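Most chore robots on sale or on trial do one or two jobs well. Before you rearrange a kitchen or a workshop for one, go through the chores one at a time and ask what each really involves. The notes below come from two years of trying machines at the Henare repair shop in Pritdale, plus one winter with them at home.

## Floors

Floors are the job to hand over first. A robot vacuum does a fair job on hard floors and short rugs.

- Pick up cords before each run. Phone chargers are the worst.
- Tape down the fringe on rugs or fold it under.
- Empty the bin every second run, more often with a dog.
- Sweep metal chips by hand. They scratch the wheels and get into the brush bearings.

In the shop we run ours at closing time, after the benches are swept. It needs a new side brush every July and that is the only part we have paid for.

## Dishes

The dishwasher is still the best kitchen robot there is. Arms that load one exist, and I watched a Midinel unit do it at a trade day. It handled plates and mugs. It left the forks in the sink and put a saucepan in upside down over the spray arm. Keep loading your own.

Scrape plates, don't rinse them. Run the drain filter under the tap once a week.

## Laundry

Washing and drying have been automatic for decades. Folding hasn't caught up. Towels and pillowcases are within reach for a slow machine. Fitted sheets, baby clothes and anything inside out are not. If folding is the chore you hate, cut down on it: hang shirts straight from the dryer and give each person one bin for socks.

## Sorting small parts

Keegan Katene runs our parts counter and has tested a Usbridge sorter on screws and washers. With one size mixed into another, it put 373 pieces in the right cups before it jammed. A mixed coffee can from somebody's garage stopped it in under a minute. His advice:

1. Pull out anything bent or rusty first.
2. Sort by length with a ruler, then by thread.
3. Feed the machine no more than 100 pieces at a time.
4. Label the cups before you start.

For a home shop, a muffin tin and a magnet will do the same work for a few dollars.

## Drawers and tabletops

Clearing a surface and putting things in a drawer sounds simple, and it takes several skills in a row: open the drawer, pick up the item, let go of it in the right place, close up again. Small round knobs are hard for two stiff fingers. Flat wrappers are hard too, and a paper bowl crushes easily. 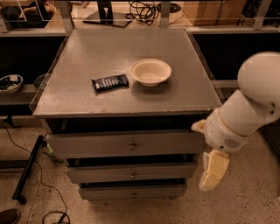

## Making a drawer easier

These help a machine, and they help anyone with sore hands.

- Swap small knobs for bar pulls with room behind them for a finger.
- Rub candle wax on wooden runners.
- Keep each drawer less than three-quarters full.
- Throw out empty wrappers as you go so there is less to sort later.

## What to spend

A vacuum is worth buying now. I would not put over $2000 into any arm for the house this year. For $1000 you can have better shelves, good lighting and a decent shop vac, and all of them will work on the first day.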